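Setting Up and Sorting a Play Kitchen Table
Student project report, Flukmont Design Program
Group 8

1. Purpose

Our group looked at how a small table of kitchen items and toy food can be arranged so that everything on it can be found and put away again. The project was named Rultitz after the storage unit we plan to build next term. The budget for the unit is 2000 Ki, and 219 Ki has been spent so far, mostly on bins.

2. The table

We used a white tabletop with no dividers or trays. Items were placed directly on the surface.

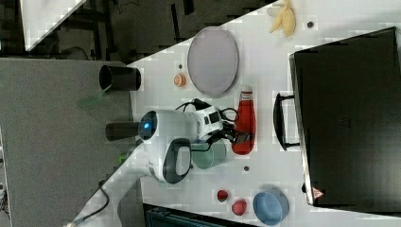

Why was nothing sorted before the start?
We wanted the same kind of mess a family has after playtime, and a sorted table would have made the task too easy.

3. Items

The set mixes dishes with food. The dishes include a large plate, a round black bowl, a pale green colander and cups. The food includes two strawberries, a toy orange and a red squeeze bottle of the ketchup type.

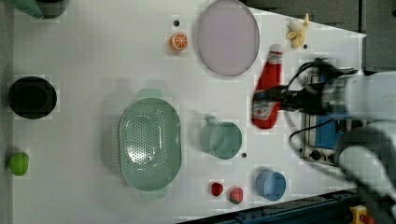 The dishes take up the most space, so we gave them places first. Small food was left for the end. It can go inside a bowl or colander if there is no bin free, but then the bowl cannot be stacked. We argued over this and did not settle it.

4. Rules we tried

Rule 1. Dishes go on the low shelf, largest at the back.

Rule 2. Bottles stand upright in the Virko bin. A bottle left lying down takes the room of several pieces of fruit. 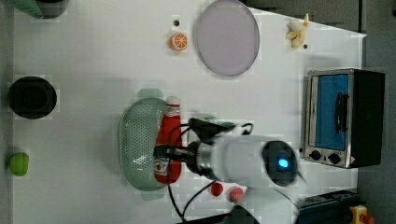

Rule 3. Fruit goes in one bin, with no sorting by color.

Rule 4. Cloth items are folded last and laid on top.

5. Cloth

Fabric was harder to plan for than we expected. It has no fixed shape, and our bin drawings assumed hard objects. The next version will have a flat tray for it. 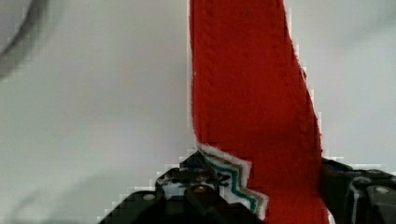

Figure 4. Red fabric with a white and teal-green edge.

6. Next steps

We will redraw the shelf with the tray added and repeat the sorting on a Saturday in April. The parts list still needs prices for the hinges.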